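Flitard Semaldale – Workstation Safety and Tidiness Check
Desk 13, second floor, corner position

Date of check: Sat 3 February
Previous check: July
Type: routine, desk unoccupied
Form: short desk form, parts A to E. Ratings are OK, Minor, Action or N/A. Any rating other than OK must have a comment.

PART A – DESK AND SURFACE

A1. Desk stable, does not rock when leaned on
OK. Pushed from the front and from the left. No movement. The packing under the rear leg that was fitted after the July check is still in place.

A2. Surface free of splinters, lifting edges and sharp corners
OK. Ran a cloth along the front edge twice and it did not snag. Wood finish is in fair condition.

A3. Surface clean
OK. Wiped before the check. No sticky residue where the tape dispenser used to be.

A4. Working area clear of items not in use
OK. Everything kept on this desk is along the back, and the front is free for work. This was rated Minor in July, when the desk was being used to hold incoming mail.

A5. Load on desk within limit
OK. Nothing heavy is kept here.

PART B – WALLS AND SURROUNDINGS

B1. Walls behind and beside desk sound, no loose fixings
OK. Back wall is plain and has nothing hanging on it. There is a small dark mark fairly high up. Pressed it with a thumb, no loose plaster. Cosmetic only. Leave until the room is next painted.

B2. Side panel on the right secure
OK. The panel meets the back wall at the corner and does not flex. Anyone sitting here has a wall on two sides, so the way out is to the left or straight back. Keep both open. Do not park the recycling cart behind this chair.

B3. Walkway behind chair clear, at least 706 mm
OK. Measured at the narrowest point with the chair pushed in. The 706 figure is from the Semaldale floor plan and applies to all corner desks. Desks in the open rows need 1,000 mm and are on the other form.

B4. Lighting adequate
Minor. Good over most of the desk. The right side gets some shadow from the panel. Fine for writing, less so for reading small print. A desk lamp can be requested from stores. No lamp to be brought from home without a plug test.

PART C – ITEMS KEPT ON THE DESK

C1. Storage items upright, stable and away from the front edge
OK. One desk organizer, white with a gray divided insert, standing at the back beside the flower pot. Tried to tip it with one finger and it slid before it tipped. The compartments have no cracked edges.

C2. Packaging, labels and stickers removed from new items
Minor. Product label still on the front of the organizer with a small sticker marked 42, and the yellow price sticker is still inside. No hazard. The price sticker should peel off with warm water. Do not scrape the insert with a blade – this was done on a tray at Cistero and left a rough edge.

C3. Decorative items safe
OK. Artificial white flowers with greenery in a square white pot. Pot is on the back left of the desk. No water in it, so no spill risk near sockets. Some of the leaves hang low. Dust them when the desk is wiped, and turn the pot if they get in the way of the organizer.

C4. Markers and pens stored, none able to roll off the desk
Minor. See pictures and the caption line.

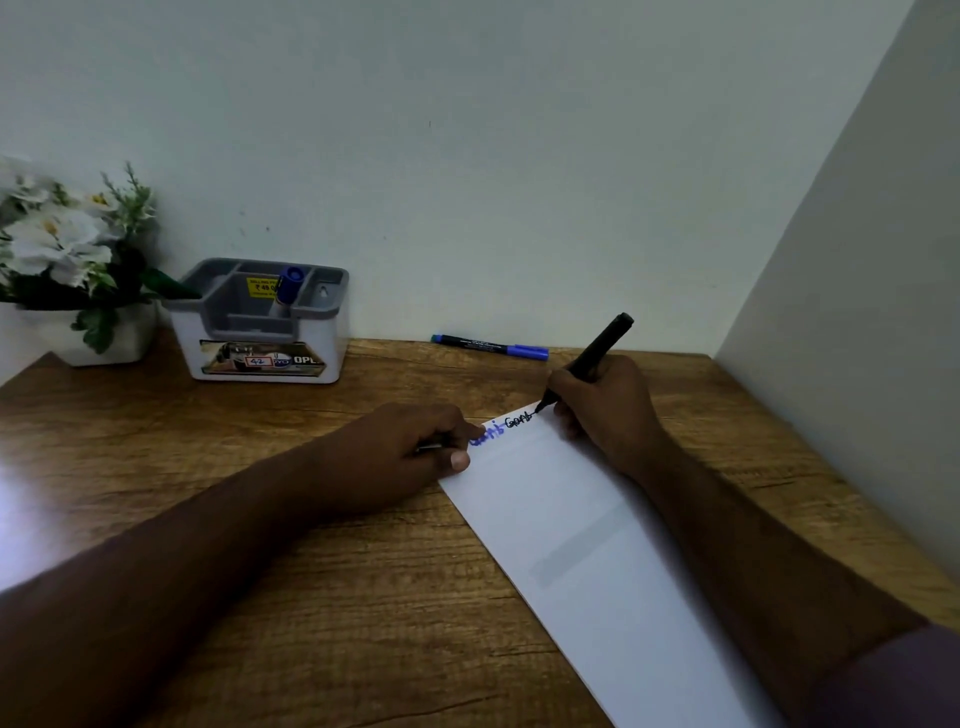
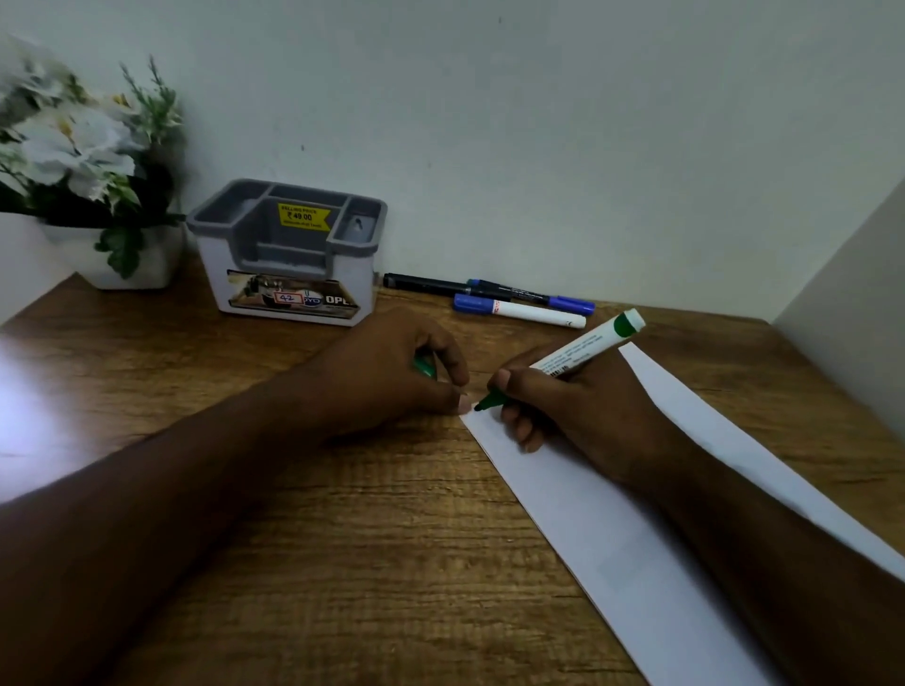 Item C4, both pictures: organizer in place beside the flower pot, with writing items lying on the desk close to the wall.

Comment on C4: The organizer has room for markers and they should go in it. A marker against the back wall is low risk, but once it gets pulled forward it can roll off the front and end up under the chair wheels. We had one slip from that cause on the first floor, no injury.

C5. Caps fitted to all markers
OK. Any marker found without a cap goes in the bin, even if it still writes.

C6. No blades, open scissors or loose staples
OK. None found. The craft knife for this row is signed out from the stores drawer and goes back there at the end of the shift.

C7. No food or open drinks
OK.

PART D – ELECTRICAL AND SEATING

D1. Sockets and leads under desk undamaged
OK. Double socket on the left below the desk. Faceplate tight, no scorching. Nothing plugged in during the check.

D2. Test labels in date on desk equipment
N/A. No equipment assigned to this desk at present.

D3. Chair sound, casters turn freely
Minor. One caster is stiff. Cleared some thread from it and it is better, but it still drags on the carpet tile. Recheck. If no improvement, swap with a chair from the Salinas room, where there are 4 spare.

D4. Space under desk clear
OK.

PART E – SUMMARY

Overall rating: OK with minor points. Desk may be used.

To do:
– C2, take off remaining labels. Desk user.
– C4, put writing items in the organizer at the end of each shift. Desk user.
– D3, recheck caster. Facilities, within 13 days.
– B4, offer desk lamp. Facilities, if the user wants one.

No Action items. No need to tag the desk or move the user.

Copy to the floor folder. Old July sheet can be taken out once the caster is signed off.

Recent checks
Semaldale – Stores drawer and sharps register
Semaldale – Mail shelf, second floor
Salinas room – Chairs and folding tables
Cistero – Trays and desk storage
Short desk form, guidance notes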